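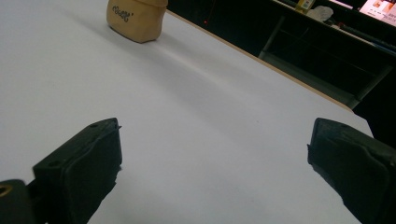
5/19/18

Tanner building, storefront transom. Bench notes, continued from the last book.

All of the prism glass is now out of the old zinc and sorted. Final count is 153 tiles, which matches the elevation drawing if you allow for the row that was lost when the awning box went in. I had been worried that the drawing showed the storefront as planned and the builder did something else, but the rows agree. The order does not. Somebody took the east bay apart at some point and put it back with the steep prisms at the bottom and the shallow ones at the top, so it has been throwing light at the ceiling just inside the door for years and doing nothing for the back of the store.

Sorting was by prism angle first, then color. Most of the tiles have gone a light purple from the sun. The ones that sat behind the signboard are still nearly clear. I have kept the clear ones together in the tray marked W. The architect wants them mixed in evenly so there isn't a pale stripe where the sign was. I would have left the stripe, but it's not our call, and the mix should look all right from the sidewalk.

Zinc came: the original is a flat-faced section with a narrow heart, and none of the stock sizes match it. Urholm can roll it if we send them a clean sample a hand's length or longer. I cut one from the bottom rail of the west bay, where it was already bent past saving. They need a firm quantity before they set up the rolls. Adding up the bays from the drawing I get some 400 feet, including the border pieces but no waste. Order more than that. The corners on this job eat a lot of material and I don't want to pay for a second setup.

Cleaning. The putty from the last repair is the hard gray kind and doesn't let go with a plastic scraper. Soaking in warm water with a little dish soap loosened the dirt in the grooves but left the putty alone. Tried two things on broken tiles from the scrap tray:

- Naltasent gel, left on under plastic overnight. Putty turned to something like cold oatmeal and came off with a wooden stick. No change to the glass that I can see under the lamp. Smells bad, run the fan.
- Steam from the small unit. Softened the putty for a minute, then it set up again before I got along one edge. One tile cracked across a corner. Would not use it on good glass.

So it's the gel. Rinse well, and get into the grooves with the soft brush, then a second rinse in clean water. If gel stays in the grooves it dries to a white film that looks like etching and gave me a bad half hour. It comes off with more water.

Do not stack the tiles prism side down, even with paper between. The ridges chip along the tips and the chips show once there's light behind them. Cardboard on edge in the fruit crates works best of anything we have here.

Missing and broken. The broken ones are nearly all from the lower row of the east bay, next to the hinge for the old ventilator. Most are corner breaks that will hide under the zinc. The bad ones will have to be replaced. There is a dealer in Vuvgate with a shelf of salvaged tiles, and I went over to look with one of ours in my coat pocket. Their stock is the right size, but the pattern on the face is a little flower and ours is plain. Put flower side in, nobody on the sidewalk would know, but then the prisms face the street, so that doesn't work. I asked them to call if plain ones come in. If nothing turns up before November we'll have to talk about casting.

Casting notes, in case. A plaster mold off a good tile gave a fair result in wax. The sharp edge of the ridge rounds over slightly. In glass it would round more. Might be fine high up in the bay where the angle hides it. Would like to see a sample fired before quoting anything.

Steel bars. The saddle bars across the back are rusted but sound, except for two in the center bay that have gone thin where the ties rubbed. Replace those, clean and prime the rest. The holes in the wood frame for the bar ends are oversized and packed with newspaper. I saved the newspaper. Too brown to read much, mostly shoe ads and part of a train schedule, no date on what's left. It's in the envelope clipped inside the back cover of this book.

The wood frame itself is better than the survey said. What the survey called rot along the sill is old paint and dirt that held water on top of good wood. The awl goes in a little at the left end and nowhere else. The dark green under the later coats runs all the way across, with a thin yellow line on the inner bead. I scraped a small window through the paint on the center post so the layers can be seen. The yellow line isn't on the drawing or in the old street photograph, though it wouldn't be likely to show in the photograph anyway. Passed this on to the architect with a note asking whether the new paint scheme includes it. No answer yet.

Ventilator. The hinge is bronze under the paint and still moves. The chain is gone but the pulley is there, painted solid. I'd like to get it working. The owner's letter says it should be fixed shut for the air conditioning. Could do both: make it work, then screw it shut from the inside where the screws can come out again.

To do:

- Mail zinc sample to Urholm, with the section drawn full size on card
- Start gel on center bay tiles, small batches, no more than will fit on the drying rack
- Full-size paper layout for each bay, mark every tile by row and number from the left, seen from the street
- Find out who has the key to the display window, the inside bottom rail still hasn't been measured
- More soft brushes, the last ones are shedding
- Solder and flux: check that the flux we have is all right for zinc. The can label is gone

Ran the fan until close. Trays covered.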